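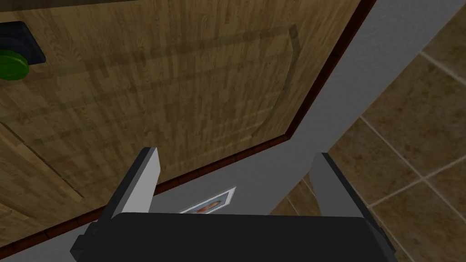 Can a kitchen robot be taught to open cabinets before it ever touches a real one?

Much of the teaching can be done in simulation, and Doltus, the new practice kitchen from Florgate, was built for exactly that kind of work.

Florgate is delighted to announce that Doltus opens to research labs and classrooms in June. It's a library of simulated kitchens where a robot arm can practice the small chores people do all day: pulling a door by its knob, sliding out a drawer, turning a faucet, putting a bowl back on the shelf.

The first release comes with 6 kitchen layouts and 3000 recorded practice runs, each one driven by a person at the controls. Every run includes the view from the gripper as well as a view of the whole room, so teams can train on either or both. Doors and tiles come in many finishes, and knobs can be swapped for bars or cup pulls with a single setting.

"Cabinet doors are my favorite thing in the whole package," said Hermenegildo Cortés, who leads the Doltus team at Florgate. "You reach for the knob, you pull, and the door wants to swing on its own path and you have to go along with it. People learn that as toddlers! Getting an arm to do it smoothly took us a lot of evenings, and I still grin when it works."

Doltus began as an in-house tool at Florgate's Cárdenas workshop, where engineers wanted to try out new grasping code without tying up the one real arm in the building. Students visiting the workshop kept asking for copies, and the team spent the winter tidying it up and writing a proper manual.

Doltus runs on an ordinary desktop computer with a recent graphics card. It works with Hedard, Florgate's free scene editor, so users can build kitchens of their own and share them. A classroom license covers 6 machines. Another 1000 practice runs, all of them drawers and sliding doors, will follow as a free update.

Labs and teachers who'd like early access can write to the Doltus team through the contact page on the Florgate website.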